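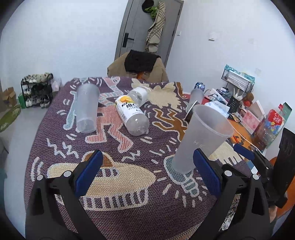

Robotics Club: The Cup Task, Spring Term

The Prerville robotics club has spent this part of the term on one job: setting a plastic cup upright and leaving it there. Members work with hand-held grippers, the kind with two fingers and a blue pad on the inside of each. Nothing is motorized. A person holds the tool, does the job through it, and the recording from each attempt goes into the set the club will use to train its own arm in May.

The task came from Thiện Thái, who runs the build group. He wanted something cheap that could be repeated many times in an evening and that would still give trouble to a machine. Frosted plastic cups fit that well. They are light, they tip when pushed from one side, and they let a little of the background show through, so software that looks for a clean outline has a hard time with them. The other items on the table are there for the same purpose. A cup lying next to a bottle is a different problem from a cup lying alone.

How an attempt is run

The cups go down on their sides in no set pattern. The person with the gripper picks one, closes the fingers on it, turns the wrist until the cup is upright, lowers it to the cloth, opens the fingers and backs away. An attempt counts when the cup is standing and the tool has moved clear. If a cup falls over during the release, the attempt is still kept but gets a different label. Nga Khương wrote the labeling rules and has asked everyone to stop deleting the failures. We need those too.

The club has logged 210 attempts on this task so far. Going by the sign-in sheet, members who come twice a week have done most of them, and it would help to have more hands. People grip differently. Ismael Holanda comes in low and takes the cup near the base, and Rosine Carré goes for the middle. Both ways are fine, and the set is better for having both.

What we have learned about releases

Most of the trouble is at the end. Picking up a cup is easy after a few tries, and turning it takes practice, but letting go is where cups get knocked over. If one finger leaves the cup before the other, the second one gives it a push. The fix is to center the tool over the cup before opening and then to open slowly until both pads are clear.

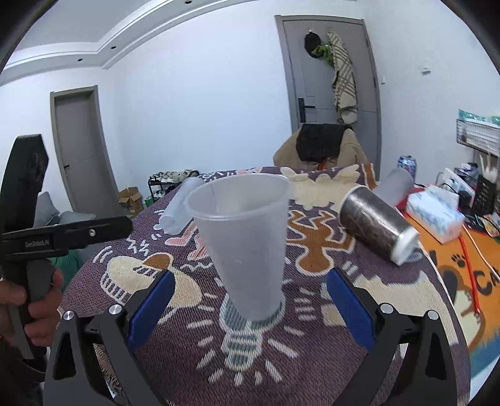
It also helps to wait a moment before pulling back. Several members were opening and retreating in a single motion, and their recordings are hard to cut into steps afterward. Svitlana Hutsuliak, who has been doing the cutting, asks for a pause of one full breath after the fingers open. She has also asked that people not talk themselves through the attempt, as the sound is saved with the video and she has to listen to it.

Wrist position is the other thing to watch. Beginners tend to grab a cup first and then find that they cannot turn far enough to stand it up. Look at which way the rim is facing before you reach. If it points away from you, start with your wrist already rotated. Ismael has offered to show this to anyone who wants to see it at the table -- it is much easier to copy than to read about.

Background and cloth

There was a question at the last meeting about whether we should switch to a plain cloth. The patterned one is busy, and the figures on it show faintly through the side of a standing cup. Thiện's view is that we should keep it for this set and then record a smaller set on something plain, so that the two can be compared. Nga agrees, provided the plain set is labeled separately from the start. Nobody objected, so that is the plan. Rosine will bring a plain gray sheet.

Room contents can stay as they are. A home has coats on doors and shoes on racks, and the arm will have to cope with that. Please do keep your own bag off the table while someone is recording.

Software notes

Recordings are now stored with Jellix, the file tool that Svitlana set up over the winter. Each member has a folder, and uploads should be done the same evening. The club account shows 3613 files in all, which includes the drawer task and the sorting task from last term. Files without a label are being moved to a holding folder and will be removed after 72 hours if the owner does not claim them. Check yours before you go home.

The training computer is still the one on loan from Koubek. It is slow when two people use it together. Put your name on the sheet by the monitor and keep to your slot.

The May meet

We are entering the table-setting event at the Ledden student meet in May. The rules allow teams of up to 6, and standing a cup upright is one part of the event. The others are placing a napkin and moving a spoon, and we have done very little on either. Thiện would like to start on the spoon as soon as the plain-cloth set is finished.

Members who want to be on the team should tell Nga by 22/03/2026. You do not need to have trained a model before. You do need to have recorded attempts on the cup task and labeled them yourself, since the judges may ask any team member how the data was made.

New members can join at any time during the term. Come to a regular evening session, sign the sheet and ask for Rosine, who will get you started with a gripper and a cup. Bring a laptop if you have one. Parents of younger students are welcome to stay and watch.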